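The case for the bad drawer

My council has started sending round a leaflet on decluttering. It runs to 33 tips, one of which is to throw away leaflets.

I have nothing against tidy people. I lived in Kurnwood for years, where they are common, and they were always kind about my hall. What I object to is the idea that a thing you haven't used for twelve months is a thing you don't need. By that rule I should get rid of my fire blanket, my passport and most of my cousins.

The shops are in on it, of course. Fostari will sell you a set of matching boxes for £144 so that you can own less. A friend bought the set in January and then had to buy a cupboard for the boxes. She is very calm now, in a way that worries us.

Every home needs one place where order is allowed to fail. Mine holds string, a key to a shed we sold, and the fuse that saved Christmas.
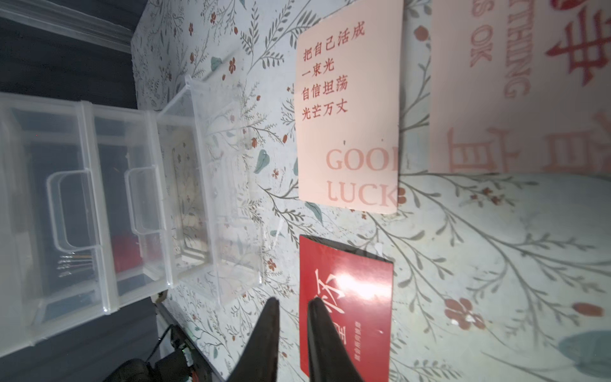
The leaflet would call this clutter. I'd call it a savings account, with a better rate than the bank's. When the tap goes at 10 at night, the person with 40 odd washers in a jam jar is suddenly the most popular in the street, and the one with the bare white shelves is standing on the step in her slippers, asking very nicely.

I lent her two. She has kept the spare, I notice, and she hasn't said where.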